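Kettunen K5 adjustable keyboard bench

Padded seat, screw-adjusted height, black or white

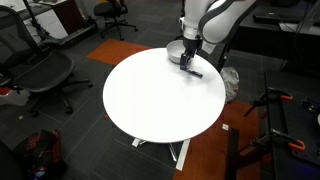
Rawan Twal wrote that she had been playing on a dining chair until March and that her wrists stopped aching within a fortnight of changing to the K5. She would have liked a slightly firmer cushion.

The K5 is a single-player bench for digital and acoustic pianos. The height is set with a knob on either side, so it can be altered while you are seated. It suits adults and older children. For pupils whose feet do not reach the floor we suggest adding the Bustov footrest, sold separately.

Seat width: 56 cm
Seat depth: 34 cm
Height: 47 to 57 cm
Maximum load: 119 kg
Guarantee: 5 years on the frame, one year on the cover
Order code: 788

The bench comes flat in one carton. The legs bolt on with the key supplied. Tighten the bolts again after the first week of playing. Felt pads for hard floors are in the same bag as the bolts.

The cover is vinyl and can be wiped with a damp cloth. Do not use polish or spray cleaners. If the knobs become stiff, put a little candle wax on the thread.

The storage version, with a lifting lid for sheet music, is listed under Sotano benches. It is heavier and its height is fixed.

Price £119, delivery included on the mainland. Returns are accepted unused in the original carton. Sold and sent by Lendance.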